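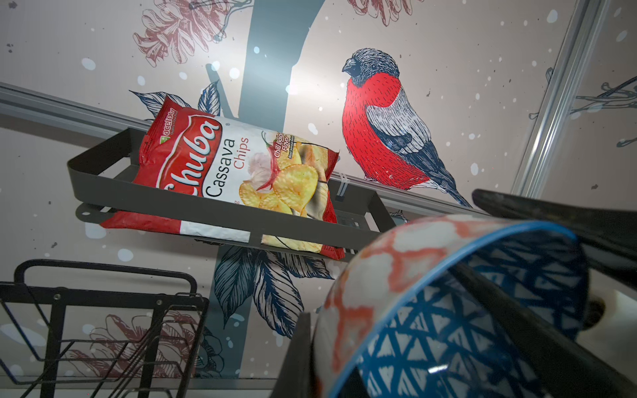 Bullfinch on the wall, Chuba chips in the basket.

About Vumia

We do small kitchens. Snack corners, break nooks, the odd end of a hallway with a sink in it. Wall print, rails, baskets, racks, bowls. That's pretty much the whole catalog.

Started in Eynon, in a unit behind a tire place. First job was one wall and one rail, for a dentist's staff room. Paper went up crooked so we took it down and did it again on Sunday. Still do that when we have to, no charge.

Since then: 256 kitchens finished. Mostly offices, a few schools, one bowling alley.

What we work with

Wall print. Big drawn pictures, birds and leaves and flowers, inked style with lots of little lines. We like a winter print the best. Red birds, snow dots, blue leaves. People pick gray paint and then they see the birds and forget about the gray paint. Ceilings too if you want it, costs more, our necks are getting older.

Rails. Aluminum, cut to length at the Bradach shop. Long ones go across the wall, short ones up and down. Everything hangs off the rail so the counter stays free for actual stuff.

Baskets. Shallow, open bottom, so crumbs fall thru and you can see what's left. Chips go in standing up. Please stop laying them flat, they get crushed.

Bowls and strainers. Mixed on purpose. Orange, blue, patterned, whatever. Matching sets get broken by spring and then you have five of something and a gap. Mixed sets just get topped up.

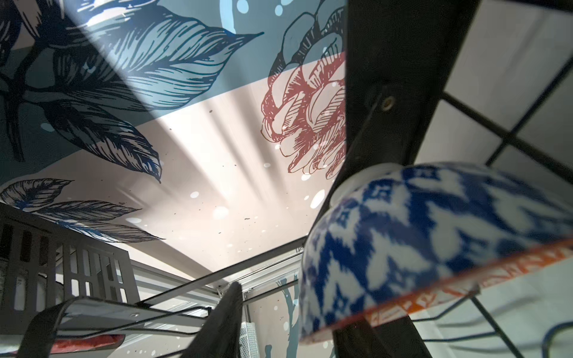
Can I order only the wall print, with no rails or baskets?
Sure, print alone is fine. Minimum is 20 square feet, and you can add rails later if you leave us the wall measurements.

How a job goes

You send measurements. We send a drawing back. You say the basket is too high, we move it. Then a deposit, then we show up at 7 in the morning with a lot of tape.

Small wall takes one day. Wall and ceiling, two. Let the paste dry overnight before you hang anything, and don't put the kettle right under the paper the first week.

Our showroom is called Kiria, same street as the shop, second door. Come touch things. We keep 367 print samples in flat drawers, pull them out yourself, put them back roughly where they were. Tea is free, the snacks in the baskets are also free untill they run out.

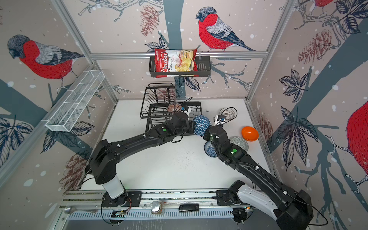 Winter birds all round, bowls and wire dish racks out, snacks up on the bar.

Also good to know

Deposit is $500, comes off the final bill. Damaged basket or bracket, bring it in and we swap it at the counter. Leftover print gets rolled up and left with you, keep it somewhere dry for patches.

We close in February for stock count. Emails still get read, just slower.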